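가게 소개

안녕하세요, 브라자흐(Brasach)입니다. 읽기 어렵다는 말을 하도 많이 들어서 이제는 전화 받을 때 그냥 "차고입니다" 하고 받아요. 단골분들도 다들 차고라고 부르시고요. 저희는 오래된 차를 고치고, 다시 만들고, 가끔은 원래보다 훨씬 빠르게 만들어 드리는 작은 공방입니다. 혹시 엔진오일만 갈러 오셔도 됩니다. 커피는 똑같이 드려요.

시작은 제 차 한 대였습니다. 스물여섯 살 때 시동도 안 걸리는 후륜구동 쿠페를 한 대 끌고 왔는데(정말로 견인차에 끌려서 왔어요), 바닥을 들춰 보니 사이드실이 과자처럼 부서지더라고요. 그때 용접을 배웠습니다. 배웠다기보다 망치면서 익혔다고 해야 맞겠네요. 첫해에 붙인 철판은 나중에 전부 다시 떼어 냈습니다. 그 차 이름이 카멜(Camel)이에요. 색이 낙타색이라 붙인 이름인데, 기름도 물도 엄청 먹어서 더 잘 어울리게 됐죠. 지금도 가게 안쪽 자리에 서 있고, 팔 생각은 없으니까 물어보지 말아 주세요. 매달 한 분씩은 꼭 물어보십니다.

카멜을 굴러가게 만드는 데 꼬박 4년이 걸렸습니다. 그사이에 동네에서 비슷한 고생을 하는 분들이 하나둘 찾아오기 시작했고, 남의 차 브레이크를 봐 드리다가, 남의 차 엔진을 내리다가, 어느 날 보니 제 본업이 뭔지 모르겠더라고요. 그래서 회사를 그만두고 셔터 하나짜리 창고를 빌렸습니다. 겨울에 너무 추워서 오일이 깔때기에서 안 내려가던 곳이에요. 지금 건물로 옮긴 건 그다음 일이고, 리프트가 네 대 들어간다는 것만 보고 계약했습니다. 화장실이 밖에 있다는 건 이사하는 날 알았어요.

하는 일을 간단히 적어 볼게요. 엔진 오버홀, 흡배기 제작, 카뷰레터 세팅, 독립 스로틀 작업, 서스펜션과 제동 계통, 배선 새로 까는 일, 그리고 판금 보수까지 합니다. 도장은 직접 안 해요. 예전에 한 번 해 봤다가 문짝 하나에서 모기 두 마리가 나온 뒤로는 옆 골목 도장집에 맡깁니다. 내장 가죽도 외부에 맡기는데, 견적은 저희가 같이 받아 드리니까 따로 뛰어다니실 필요는 없어요.

캬브 차는 싫어하는 정비소가 많다면서 조심스럽게 전화 주시는 분들이 계신데, 저희는 오히려 반갑습니다! 제트 바꾸고 한 바퀴 돌고, 또 바꾸고 또 돌고, 그런 날이 제일 재미있어요. 다만 세팅하는 날에는 차주분이 같이 타 주시면 좋겠어요. 반응이 좋다는 느낌이 사람마다 정말 다르거든요. 저는 저회전이 두툼한 걸 좋아하는데, 손님 중에는 위에서 확 터지는 맛에 타는 분도 많으니까요.

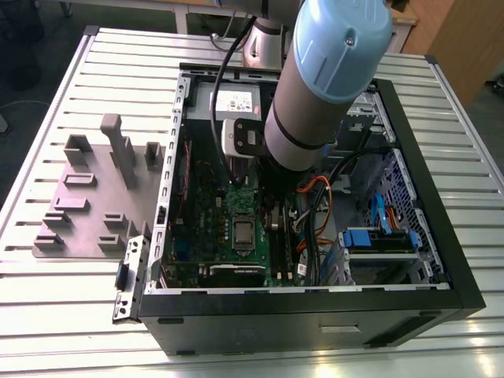
가게 차 이야기도 안 할 수가 없네요. 우비코(Uvico)는 저희가 드래그용으로 만든 차입니다. 가벼운 세단 껍데기에 터보 엔진을 올렸고, 다이노에서 마지막으로 잰 값이 433마력이에요. 출력만 보면 요즘 세상에 놀랄 숫자는 아닌데, 차가 워낙 가벼워서 타 보신 분들은 내릴 때 말이 없어지십니다. 미션을 두 번 깨 먹었고 드라이브 샤프트는 몇 개를 부러뜨렸는지 잊어버렸어요. 그래도 그 차에서 배운 걸 손님 차에 많이 써먹었습니다. 부싱을 어디까지 딱딱하게 가도 되는지, 연료 펌프 배선은 왜 굵어야 하는지 같은 것들요.

네겔리(Nägeli)는 성격이 완전히 반대인 차예요. 느립니다. 정말 느려요. 언덕에서 자전거한테 추월당한 적이 있는 소형 왜건인데, 저희가 가장 오래 붙잡고 순정 상태로 되돌린 차입니다. 계기판 주행거리가 2338킬로미터로 나오는데 그걸 믿는 사람은 저희 가게에 아무도 없고요, 아마 몇 바퀴 돌았겠죠. 시트 천은 짝이 맞는 걸 못 구해서 뒷자리 안쪽 것을 뜯어 앞자리를 메웠고, 도어 고무는 결국 새로 떴습니다. 부품 상자에 들어 있던 나사며 클립이며 브래킷을 전부 봉지에 나눠 담았더니 124봉지가 나왔어요. 조립할 때 남은 봉지가 하나 있는데 아직도 어디 건지 모릅니다. 차는 잘 갑니다.

이 글을 처음 올린 날이 2020년 9월 19일인데, 그때는 작업 예약이 꽤 헐렁했어요. 지금은 조금 밀려 있습니다. 큰 작업은 한 번에 두 대 이상 받지 않는 걸 원칙으로 하고 있어서, 엔진을 내리는 일이면 차를 가져오시기 전에 먼저 전화 주세요. 차부터 덜컥 세워 두시면 저희도 난감하고 차도 비를 맞습니다. 소모품 교환이나 점검은 자리가 나는 대로 그날 해 드리기도 해요.

비용에 대해서도 많이들 물어보시는데, 전화로는 정말 대답을 못 드립니다. 오래된 차는 볼트 하나 부러지면 반나절이 날아가거든요. 대신 차를 보고 나서 적어 드리는 견적은 항목을 다 나눠 씁니다. 꼭 지금 해야 하는 것, 내년에 해도 되는 것, 안 해도 되는데 하면 기분 좋은 것. 마지막 칸은 제가 좀 신나서 길게 쓰는 편이니까 걸러서 읽으셔도 돼요. 작업 중에 금액이 바뀔 일이 생기면 손대기 전에 연락드리고, 떼어 낸 부품은 버리지 않고 상자에 담아 같이 드립니다. 집에 쌓인다고 혼나시는 분은 미리 말씀해 주세요.

안 하는 일도 적어 둘게요. 소음 검사 통과 못 하는 배기는 공도용 차에 안 달아 드립니다. 주행거리 손대는 일, 당연히 안 하고요. 사고 차를 무사고처럼 꾸며 달라는 부탁도 거절해요. 그리고 죄송하지만 브레이크가 엉망인 차에 출력부터 올려 달라고 하시면 순서를 바꾸자고 말씀드릴 거예요. 이걸로 돌아가신 손님도 계신데... 아, 다른 가게로 돌아가셨다는 얘기입니다. 건강하세요.

매년 11월에는 가게 마당에서 작은 모임을 엽니다. 거창한 행사는 아니고, 겨울 전에 부동액이랑 배터리 상태 한번씩 보고 어묵 끓여 먹는 날이에요. 차종 안 가리고 받습니다. 안 굴러가는 차도 환영인데, 가져오시는 방법은 각자 알아서 찾으셔야 해요. 작년에는 마당이 모자라서 골목 안쪽까지 차가 섰고, 옆집 세탁소 사장님이 제일 오래 구경하고 가셨습니다.

오시는 길은 따로 페이지가 있는데 골목이 좁으니까 차고 낮은 분들은 꼭 위쪽 길로 들어오세요. 아래쪽 길 과속방지턱이 아주 높습니다. 우비코 앞 립도 거기서 날아갔어요. 작업 중에는 전화를 못 받을 때가 많으니 문자로 차종이랑 연식, 증상을 남겨 주시면 저녁에 제가 읽고 답을 드립니다. 소리가 나는 증상이면 녹음해서 보내 주셔도 되고, 입으로 흉내 내서 보내 주셔도 돼요. 후자가 생각보다 도움이 많이 됩니다!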